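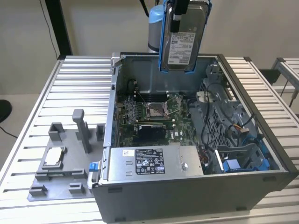
## 4. Setting up the scorer's table

Right, you've got the Urkier console out of its case and the two Calon shot clocks are up behind the baskets. This section takes you from there to tip-off. I've written it in the order I do it myself at Deltside, and I've been doing it long enough to have made most of the mistakes already, so please borrow my order until you've got your own!

Allow yourself a good half hour before the teams finish warming up. You can do it faster, but you won't enjoy it.

### 4.1 Power and pairing

1. Put the console in the middle of the table, facing the court, with the timer's seat on the left and the shot clock operator's seat on the right.
2. Run the mains lead out of the back and tape it down along its whole length. Players do come flying over that table.
3. Switch on the main scoreboard first, then the console. If you do it the other way round the console sulks and shows dashes.
4. Hold **PAIR** until the green light flashes, then key in 722 and press **ENTER**. That's the code we use for the main hall.
5. Wait for both Calon units to show 24. If only one does, switch that one off at the wall, count to ten and try again.

**Note:** The side hall has its own code, 205. If your numbers start changing on their own, someone next door has probably typed in ours by mistake. Go and have a friendly word.

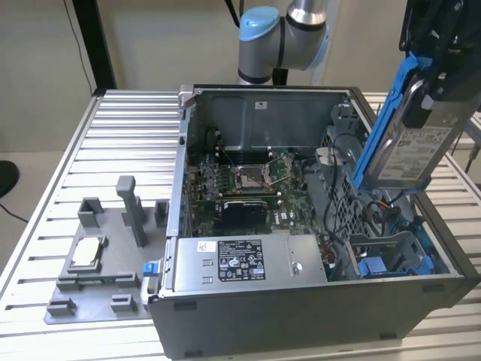

Once the clocks are talking to each other, leave the pairing menu alone for the rest of the evening. I've seen someone wander back into it during a time-out and we played the last few minutes of the quarter with a stopwatch and a lot of shouting.

### 4.2 Game settings

1. Press **MENU**, then **NEW GAME**. Say yes to clearing the old score.
2. Set four periods of ten minutes, with overtime at five.
3. Set the shot clock to 24 with a short reset of 14. Juniors on smaller baskets may play without a shot clock, so check the fixture notes.
4. Type in the team names, home side first. The display takes accents, so Cáceres should be spelt properly — hold down the A and the options pop up.
5. Enter the squad numbers from the team sheets. Read them back aloud to each coach before you press **SAVE**.

**Caution:** **CLEAR** and **SAVE** are next to each other, and **CLEAR** doesn't ask if you're sure. I've stuck a bit of red tape on ours.

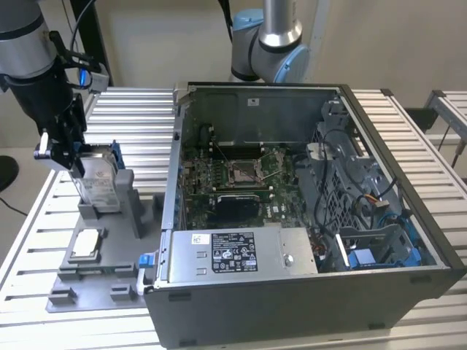
*Fig. 3. A 3.5-inch drive upright at the grey holder, with a square processor in the front of the tray.*

### 4.3 Checking the horn and the arrow

1. Run the game clock down from three seconds and listen for the long horn. Warn people first, it's loud.
2. Do the same with the shot clock. It should sound different from the game horn, and the referees will want to hear both.
3. Switch the possession arrow left, right, then off. It stays off until after the jump ball.
4. Add five fouls to one player and see that the number turns red, then take them off again.
5. Add a team foul to each side and take those off too. The fifth light in a quarter means free throws are coming on the next defensive foul, so a bulb that's gone there causes real arguments.

Now the paper scoresheet. Yes, you still need it! The sheet is the official record and the console is there for the crowd. If the two disagree, wait for the ball to go dead and the clock to stop, then call a referee over.
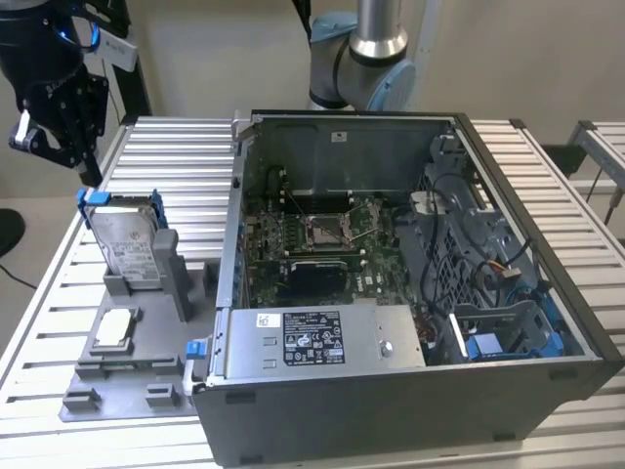 I like to compare the console with the sheet at every time-out as well as at the end of each quarter. Say the score out loud, say the team fouls out loud, and have the person on the sheet answer you. It feels a bit daft at first, but after a couple of games you'll do it without thinking.

### 4.4 Resetting to 14 or 24

This is the bit new operators worry about most, so keep this by your elbow:

- Shot hits the ring, attackers get it back: **14**
- Shot hits the ring, defenders get it: **24**
- Shot misses everything, attackers get it back: **no reset**, let it run
- Ball knocked out by a defender, same team to throw in: **no reset**, just stop it

Keep your thumb off the reset while the ball's in the air. Wait until somebody has hold of it, then press.

Anything that's still misbehaving after all that, ask Brenda Insaurralde, who keeps the spare fuses and the second console. Packing away is in section 5.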